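Floor Marking Tape, Blue, and Paper Cover

Dotberg blue painter's tape and Plarkham cover paper are sold separately or as a floor set. The set is meant for laying out zones on a floor or bench that has to go back to its old state later. Stage crews, gyms, classrooms and workshops buy it for sorting areas, parking spots for carts and practice grids.

The tape tears by hand. A torn end comes out ragged, so use a knife if you need a square corner. Pull long strips with a second person holding the roll. A strip laid alone tends to wander and can crease along its length. Where two lines meet, let one run over the other and press the crossing down with a thumb.

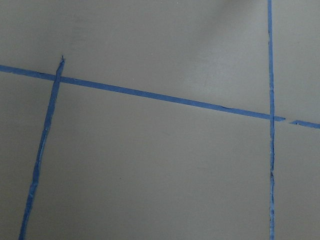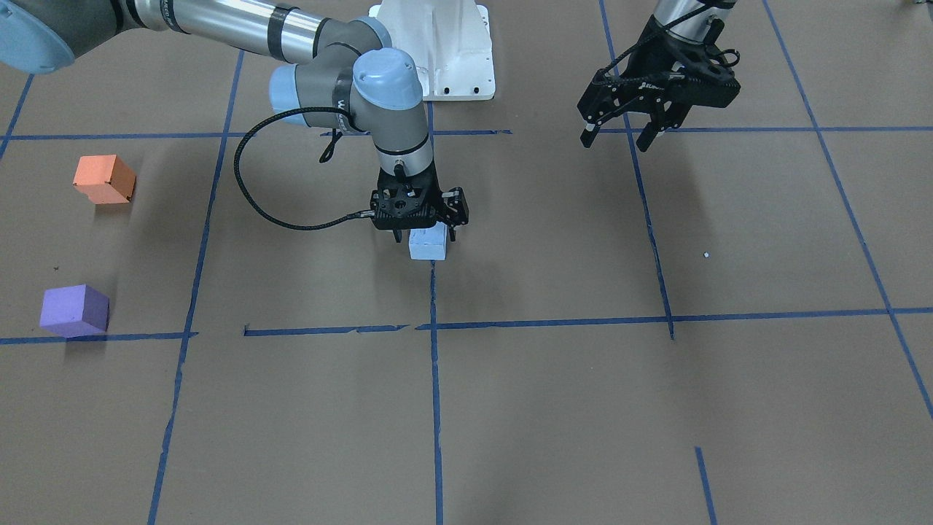

Blue painter's tape laid out in grid lines.

Item no. for the tape is 1649, for the set 1670. Orders placed before noon ship the same day from the Kesley warehouse. The set is packed with the paper rolled on a core and the tape in a separate bag.

Lay the paper first and smooth it from the middle outward. Mark the corners in pencil, then run the outside lines before the inside ones. To take up the tape, pull it back low and slow. Replace strips that have split or started to lift. Keep spare rolls flat, out of the sun.

Unopened rolls can be returned within 90 days. For large orders write to Vasiliki Spanos in the sales office.

Related items
Masking tape, tan
Cover paper, single roll
Tape knife with spare blades
Foam cubes, mixed
Chalk line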